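**Fusley extends hand-held demonstration programme to household textiles**

*Durnby, November*

Fusley has begun a second phase of demonstration gathering at its Durnby site, covering the handling of cloth and other soft household items. The phase is planned to yield 1,000 accepted demonstrations per task family, matching the target set for rigid items in the first phase. The data will be used to train Grundero, the company's manipulation policy for two-armed machines.

Demonstrations are recorded by people working at a table with a gripper in each hand. No robot arm is involved at the recording stage. The operator carries out the task with the same type of jaws that the robot will later use, and the motion of both grippers is logged together with video from a viewpoint at head height. Fusley adopted the method after an internal comparison with remote operation of a full arm pair, in which cloth tasks took operators considerably longer to complete and a larger share of attempts had to be thrown away.

"Cloth was the reason we changed how we work," said Rebecca Mazza, who leads data operations at Fusley. "A cup has a handful of sensible grasps. A cloth that has been dropped on a table has a different shape every time, and a person corrects for that several times a second without thinking. We want those corrections in the record, and they tend to disappear when the operator is driving an arm through a control stick."

**Tasks in the second phase**

The opening task set deals with small cloths and open baskets. It includes picking up a crumpled cloth and placing it in a basket, removing a cloth from a basket, spreading a cloth flat, and folding it once or twice. Each task is recorded with the basket at several positions and angles. Cloths differ in size, colour and pile, and are dropped from above before each take so that the starting shape is not arranged by hand.

Operators are asked to use both grippers where the task allows. A typical take has one gripper holding the material against the table while the other finds an edge. Takes in which an operator fumbles and recovers are kept and labelled as such. Takes in which the cloth leaves the table, or either gripper is out of view for more than a short interval, are rejected.

A pilot run completed before the launch of the phase produced 414 accepted takes. These were used to check labelling rules and the timing between the two grippers and the video. They are held apart from the main set and will serve as a test portion only.

**Station layout**

Recording takes place at numbered stations. All stations follow the same pattern: a light wooden tabletop carried on aluminium rails, dark curtains at the sides, and cables run from each gripper to the recording equipment. Station numbers are marked on the carpet in black tape, and the number is entered in the log with each take so that faults can be traced to a particular table.

Calibration is repeated at the start of every shift and again after any change of gripper. The operator moves both grippers through a fixed pattern, and the software compares the measured positions with the expected ones. A station that falls outside tolerance is taken out of use until it has been checked. During the first phase, most such stoppages were traced to cable strain at the gripper, and the cable exit has been altered on all units now in service. 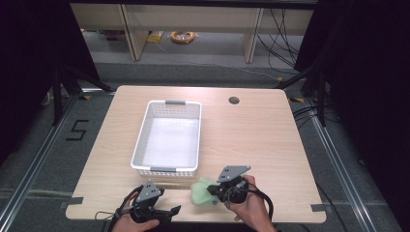
Each operator works in blocks of 200 takes at most before moving to another task. The limit was introduced on the evidence of the first phase, where motion became noticeably more uniform towards the end of long blocks. Uniform motion is easier for a model to copy but leaves it poorly prepared for starting conditions that differ from the usual one.

**Processing and release**

Accepted takes are passed to Kaijage, the company's labelling and storage system, which splits each recording into grasp, lift, transfer and release segments. A reviewer confirms the segment boundaries by hand — automatic boundaries remain unreliable for cloth, where the moment of first contact is hard to detect from jaw position alone.

Training of Grundero on the combined rigid and textile data will begin once the first two textile tasks have reached their targets. Fusley intends to publish the task definitions, rejection rules and calibration procedure at the end of the phase. No decision has been taken on release of the recordings themselves.

**About Fusley**

Fusley develops manipulation software for two-armed robots used in domestic and light commercial settings. Its recording and test facilities are located in Durnby.

**Press enquiries**

Rebecca Mazza, Data Operations, Fusley, Durnby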